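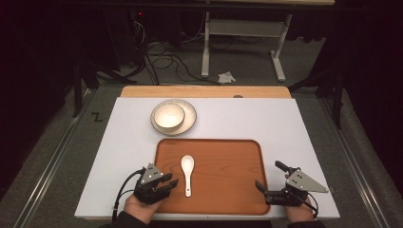
Noémi Farkas thinks I'm wrong about the Boros pair, and she told me so before I had written a word of this. Her view is that a student club learns more from two grippers you hold in your hands than from any arm it could afford, and that whoever complains about the price hasn't priced an arm lately. Fair enough. I have priced an arm, and I'm still complaining.

The kit is the Boros hand-held set, sold by Alico for $1,698. For that you get two black grippers, a cable for each, and a license for the recording software. The Drundotville club bought one in March to get ready for the Worotau table-setting event, where a team's robot has to clear and lay a place from whatever its members have shown it. So the kids practice on a plate, a bowl, a tray and a spoon, over and over, and the grippers record what their hands do.

Let's start with what's good. The grip is comfortable, even for smaller hands. The fingers open and close smoothly, and picking up a bowl by the lip takes maybe ten minutes to learn. A tray is easier still if you come at it from both near corners. I had expected a toy and it isn't one.

The spoon is another matter. A ceramic spoon lying flat in a tray is hard to get hold of with two straight fingers, and the manual's advice is to "approach with confidence." I watched Dorottya Kun approach with confidence for most of an afternoon. She got good at it, but her trick was to slide the spoon up against the rim first, and the manual says nothing about rims.

Then the cables. They trail off each gripper and they are always where you want your sleeve to be. Alico sells a clip for this. It costs extra. I think a kit at this price should come with the clip.

My bigger doubt is over what the club gets for its money. Alico's page says a simple task needs 68 recordings. We had more than that in the first week, and the software threw out a good share of them with the message "tracking quality low" and no hint about what to change. Lajos Medve spent 11 evenings moving lamps. Did it help? He says yes. I looked at his log and couldn't tell.

Support answered two of our three emails, politely, and both answers told us to update the firmware.

I'd also want to know how long the finger pads last. Ours look fine so far, but the spares are sold only in packs of 9, and that makes me wonder.

If your club already has a robot and someone patient to look after the recordings, the set is usable and the kids do like it. If you're starting from nothing, borrow one before you buy. Noémi can write her own review. Ours stays in the cupboard by the door until the next practice, cables and all, and I'll update this once we've run the spoon task at Worotau.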